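Lilireo forum > Singers and live shows > Has anyone heard the new Tsegereda Tekleab album?

wubit_y
July 17, 2019

Hello all. I listened to "Tefera" two times since yesterday and I would like to know what other people think. For me her voice is deeper than on the first record, and I like very much that she sings more slowly. But the drums are too loud on almost every song. In "Ivgate" I cannot understand the words of the second verse, and it is my own language!

MathiasFrei
I must disagree a little about the drums. On the first album there was only piano and voice, and after 25 minutes I was always a bit tired. Now there is some energy in it. Please try it with good headphones, the words are there.

wubit_y
I have good headphones, Mathias. The words are behind the drums.

tavion_q
Saw her in February in a small club, before the album was out. She did six of the new songs with one guitar player and no drummer. "Ivgate" was the best thing that night. So I'm with Wubit on this one, the studio version lost something.

e_damasceno
I come a little late to this discussion, but I have a long opinion, so excuse me. I was a choir singer for many years and I listen first to the breathing. On the first record you hear each breath she takes. On this one somebody has cleaned them all away, and I find this a bigger problem than the drums.
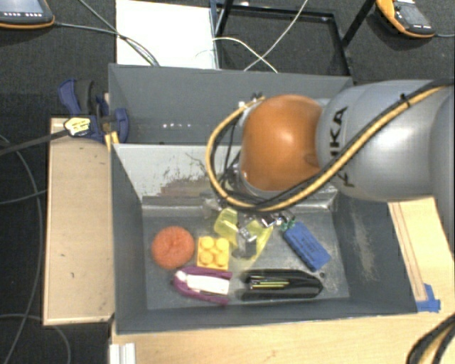 A voice needs some small dirt in it. When she goes up to the high note in "Flulletar", the old Tsegereda would let it shake a little before it became steady. Now it is steady from the first moment, as smooth and shiny as the orange cover on that robot arm, and I feel nothing. My wife says I am too strict. She plays this song every morning in the kitchen and is very happy with it.

MathiasFrei
Your wife is right :) I think the high note in "Flulletar" is the best moment of the record. Why must a singer shake to be honest? She has simply learned to control it.

e_damasceno
Control is good, I do not say the opposite. But compare with the radio recording from before the first album. The same kind of high note, and there I have to stop what I am doing.

tavion_q
Is that radio recording still online anywhere? I only ever had a bad copy.

wubit_y
I have it on a disc from my cousin. The sound is not perfect but you can hear the piano pedal and everything. I will ask him if I may share it here.

MathiasFrei
Please do. I will listen to both and write again, but I do not promise to change my mind about the drums.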